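Ticket 263: Listing photos upload sideways or not at all
Product: Prillus shop manager, hosted plan
Opened by: Skereck Toys and Play Furniture
Opened: 15 September 2026
Priority: Normal
Status: Closed

Reported problem

We list secondhand and new play furniture through Prillus. Since the last update to the upload page, photos added to a listing either show up rotated a quarter turn or stop at 40 percent and never finish. The listing saves without them and there is no error message. Customers see a blank gray box.

It happens on two office computers, both with the Cludgate browser plugin installed. We have not changed anything on our side. The phone app works, but we can't write the long descriptions on a phone.

Support reply 1

Thank you for the report. Please try the following and write back with the result of each.

Sign out, clear the browser cache, sign in again.
Turn off the Cludgate plugin and upload one photo.
Upload a photo to a brand new draft, not an existing listing.
Send us the listing title and the text of the upload log. The log is under Settings, Media, Recent activity.

Customer reply

Cache cleared, no change. New draft, same result as the old listing.

With Cludgate off, the upload gets past 40 percent and finishes, but the photo is still sideways. So that may be two separate problems.

The listing is "Play kitchen, white with light wood, range hood and cooktop." Log text:

upload started
preview created
orientation tag read: 2
orientation tag read again: none
preview replaced
upload complete
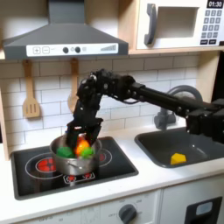
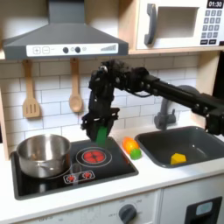
Toy kitchen with range hood and cooktop, two photos.

We also tried saving the files again under shorter names in case the spaces were a problem. That made no difference. Converting them to a different format before uploading does fix the rotation, but we have a lot of listings to get through before the holiday season and can't do that for each one.

Support reply 2

You are right that there are two problems.

The stall at 40 percent comes from Cludgate. The plugin scans outgoing files in pieces, and our upload page was treating the pause between pieces as a dropped connection. It then waited for a retry that never came. Please add your shop address to the allowed sites list in Cludgate and leave the plugin on.

The rotation is on our end. The page reads the orientation tag correctly when it makes the first preview, then strips the tag and makes a second preview without it. The second one is what gets published. We have passed this to the media team.

Until it is fixed, go to Settings, Media and switch off "Optimize previews." Your pages may load a little slower with it off.

Customer reply

Allowed sites entry added on both machines. Uploads finish every time now.

Switching off the preview setting works for new photos. Photos that were already published sideways are still sideways. Is there a way to redo them without deleting and uploading again? Deleting a photo also deletes its caption, and some of our captions have the measurements in them.

Support reply 3

Yes. Open the listing, choose Edit media, then Rebuild previews. Captions and photo order are kept. The button only appears for the account owner, so if you don't see it, check which login you are using.

To do more than one listing at a time, tick the boxes in the listing table and pick Rebuild previews from the Actions menu. The limit is 11 listings per batch. A larger selection will be grayed out.

Customer reply

Found it under the owner login. Ran the first batch and they came out the right way up with captions in place. One listing, the Stamatopoulos wooden train table, gave "source file missing." We still had the original here so we uploaded it again by hand.

Could the upload page show an error when a photo fails? We only found out about this when a customer wrote to ask why there was no picture.

Support reply 4

The missing source file on the train table was an upload that stopped partway. Any other listing with that message will need the original file uploaded again.

We have logged the error message as a separate request and linked it to this ticket. The rotation fix was released to all hosted shops this morning, so you can turn "Optimize previews" back on. Photos uploaded while it was off do not need to be rebuilt.

Customer reply

Turned back on, tested with a tall photo and a wide one. Both fine. You can close this.

Resolution

Upload stall: shop address added to Cludgate allowed sites.
Rotation: fixed in upload page, older previews rebuilt by customer.
Linked request: show a visible error when a media upload does not finish.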